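Mockus: a word list of kitchen talk from Jondstead

Hi, and thanks for stopping by! Mockus is a small collection of the words people in and around Jondstead use for things in the kitchen. I started it as a note on my phone after an argument over what to call the end slice of a loaf (I say heel, my neighbors say nub, and we are still not over it).

What's in here

There are 200 entries in words.csv. Each row has the word, the everyday meaning, a sample sentence, and the part of town where I heard it. Sample sentences are my own unless the source column says otherwise. I also put 47 short recordings in the audio folder, mostly of me, so please go easy on the vowels.

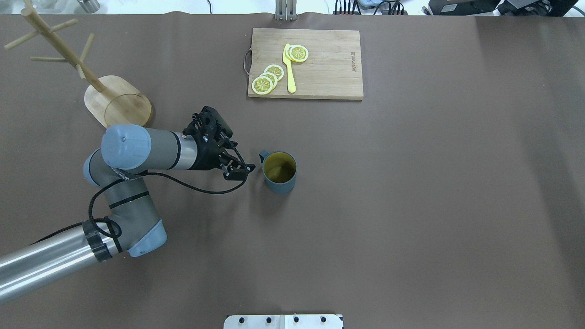
The meaning column is plain text and I've kept it short on purpose. If a word has two meanings it gets two rows, with the same word_id. I went back and forth on that one for ages, and I may change my mind again!

How to use it

Open the CSV in whatever you like. It's UTF-8 with commas, and the sample sentences are in quotes. There's a little script called lookup.py that takes a word and prints every row for it:

python lookup.py nub

It's slow on old laptops the first time. After that it keeps a cache file, which you can delete whenever you want.
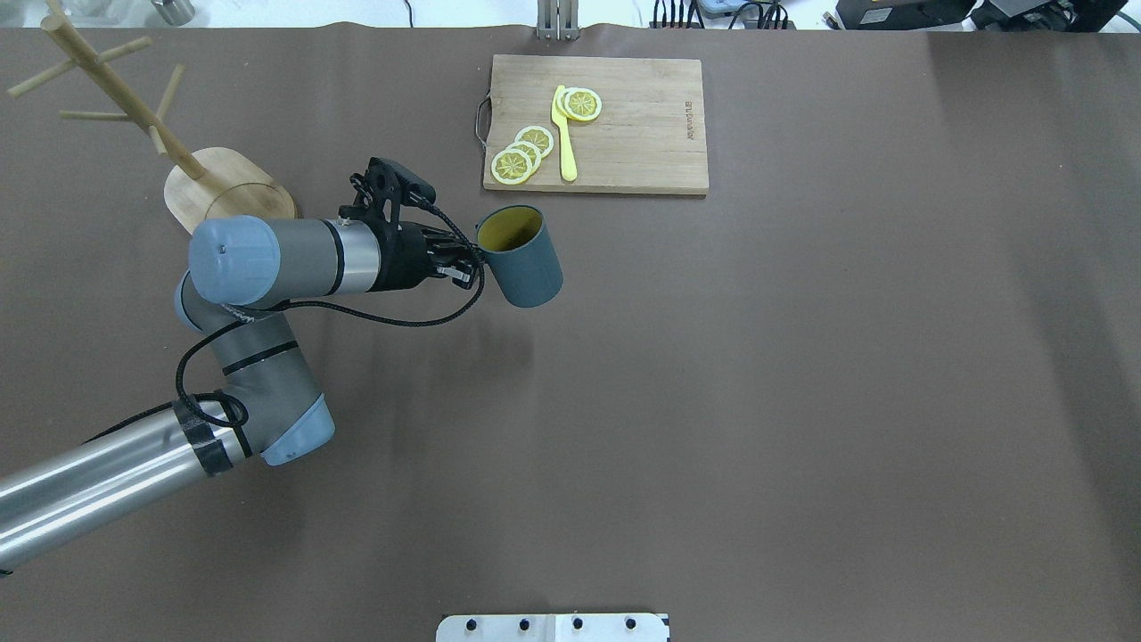 A brown tabletop with a robotic arm reaching in from the left.

Known problems

Spelling is a mess. Most of these words never get written down, so I went with whatever looked right to me. 30 rows still have no sample sentence, and 7 have a question mark in the meaning column, so treat those as guesses. The Novari side of the river is badly covered too (I don't get over there much).

Adding words

Open an issue with the word, what it means, and where you heard it. Please don't send full names or addresses, just the neighborhood is fine.

License

CC BY 4.0 for the list, MIT for the script.

Last updated Friday, August 1, 2025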